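Fivau Travel Steamer, three months of use

I bought the Fivau steamer in March, before a period of work in which I slept more nights in hotels than at home. I am not a patient person with an iron, and in many hotels the iron is kept somewhere behind the reception and you must ask for it and wait. So I wanted a small steamer that stays in my suitcase. I write this review after three months, when the first happiness of a new thing is over.

What you get in the box: the steamer, a small brush that clips on the front, a cloth bag and a booklet. The booklet is in many languages and the letters are very small. The steamer weighs 500 grams without water, I put it on my kitchen scale. With the tank full it is of course heavier, and after ten minutes I feel it in the wrist.

The heating is fast. My first steamer, a Pavamham, needed so long that I used to brush my teeth and come back. With the Fivau I press the button, the light blinks, and 56 seconds later it is ready. I have measured this only once, at home, with cold water from the tap. The steam is strong in the beginning and becomes a little weaker when the tank is nearly empty, but it does not stop suddenly.

Now the clothes. Cotton shirts come out well if you pull the cloth tight with your free hand. Collars and cuffs are not perfect, and for a serious meeting I would still look for an iron. Linen I tried twice and then I gave up. For thin dresses, scarves and anything with polyester it is very good, and here I use it much more than I expected. Knitted jumpers also like it, you hold the head a little away and the wool rises again.
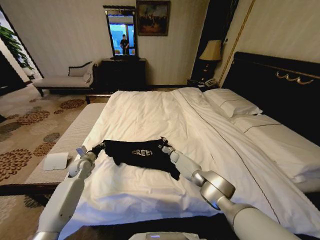
The booklet says to hang everything up before steaming, and I agree with this for shirts with buttons. It is not always easy in a hotel, where the hangers are sometimes the kind without a hook, fixed to the rail. I bought one folding hanger from Chiu and it lives in the bag together with the steamer. It was cheap and it solved the problem.

The tank is my main complaint. It is enough for one shirt and one pair of trousers, if you are quick. For two people who go to a wedding you will fill it three or four times, and the cap is stiff. I have wet my sleeve more than once. Also you must not tip the steamer too far forward, or it spits hot drops, and these leave marks on silk. On cotton they dry and you see nothing.

The cable is long enough for most rooms, but not for the room I had in Preldale, where the only free socket was beside the bathroom door. I steamed my jacket standing in the corridor of the room with the door of the wardrobe in my back. Please check also the voltage if you travel far. Mine works only on the European one, and the shop did not write this clearly.

About cleaning: I live in a place with hard water, and after six weeks I saw small white pieces in the steam holes. I filled the tank with half water and half white vinegar, left it for one hour, and let it steam over the sink until it was empty. Then two times with clean water. The smell of vinegar stayed for one day. Since then I use bottled water when I remember it.

The noise is moderate, like a small kettle. I would not use it at six in the morning next to a sleeping person, but my neighbours in hotels have never complained.

Would I buy it again? Yes, for the suitcase. At home I still take the iron for shirts and the steamer for the rest. If you have a lot of linen, keep your money. I give it four stars out of five, and the missing star is for the tank and its cap.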